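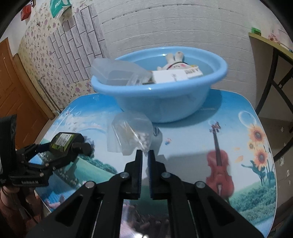

## Scope of this page

Questions received from small-goods staff at the Unico sorting site in Temville about the Juvus picking cell and the recording work that precedes it. Last revised 3 October 2026. Earlier printed copies should be discarded.

### What does the Juvus cell do?

It moves single items between a tub and a flat surface, then passes them to the packing bench. It does not pack, label, or inspect. Those tasks stay with the shift.

### Which items are included?

The small-goods list has 1,733 item types. Of these, 643 are approved for the cell. Rigid boxes and bottles make up most of the approved group. Soft toys, clear bags with contents, and anything with a trailing cord are recorded by hand but remain a manual pick.

### Why are people using hand-held grippers?

The cell learns from recorded picks. An operator does the pick with the hand-held tool, and the tool stores finger opening, position, and video. A recording made with bare hands cannot be used, as the finger geometry does not match the cell.

### How should a thin bag be held?

Close the fingertips on a corner or a sealed edge, at low speed, and wait until the contents have settled before lifting. Do not pinch through the contents. If the bag slips, finish the attempt and mark it as failed. Failed attempts are kept in the set.

### How should a bottle lying flat be approached?

Bring one finger to each side of the body, keep both pads level with the surface, and close until the bottle stops turning. Avoid closing on the cap alone. Labels with scuffs or missing print are acceptable for recording. They are not acceptable for outgoing stock, and the normal reject rule applies.

### Is recording compulsory?

No. It is a rostered task for staff who have completed the two-hour tool session. Anyone may decline it and will be placed on a manual line at the same grade. Wrist or shoulder complaints should go to the shift lead before the next recording block, and the block will be reassigned.

### Are individual pick rates measured?

Recordings carry a session number and a tool number. The line between session number and employee is held by the scheduling office for pay purposes and deleted after one pay period. Rates from recording sessions are not used in reviews. Hands and forearms may appear in the video. Faces should not, and any clip that shows one is removed on request.

### How many recordings exist?

There were 2,106 accepted recordings at the end of April. The current total is 3,464. Adding a new item type to the approved list requires a separate trial on the cell, so the two lists do not grow at the same rate.

### What changes on the floor?

- Two manual picking stations become one cell and one exceptions station.
- The exceptions station receives every item the cell drops, skips, or cannot identify.
- Tub changes are done by staff with the cell stopped.
- Restart after a stop needs a key, held by the shift lead.

Exceptions work is slower and more varied than line picking. It is paid one grade higher, and no hourly target has been set for it.

### Who services the equipment?

D'Souza holds the maintenance contract. Staff may clean finger pads with a dry cloth and report loose pivot pins. They should not tighten or replace them. 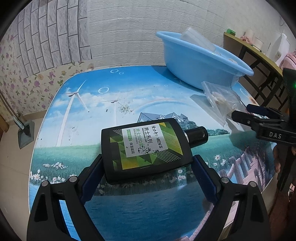
Divya Namboodiri asked whether staff moved off a picking station keep their current hours, and whether the exceptions grade still applies on days when the cell is down.

Contracted hours do not change. The grade applies to the whole shift if the person was rostered to exceptions at the start of it, including any time the cell is out of service. Overtime is handled under the existing rules.

### Can the cell be refused on safety grounds?

Yes. Any person on the floor can press the stop and leave it stopped. The reason is entered in the shift log, and the shift continues by manual pick until the entry is closed.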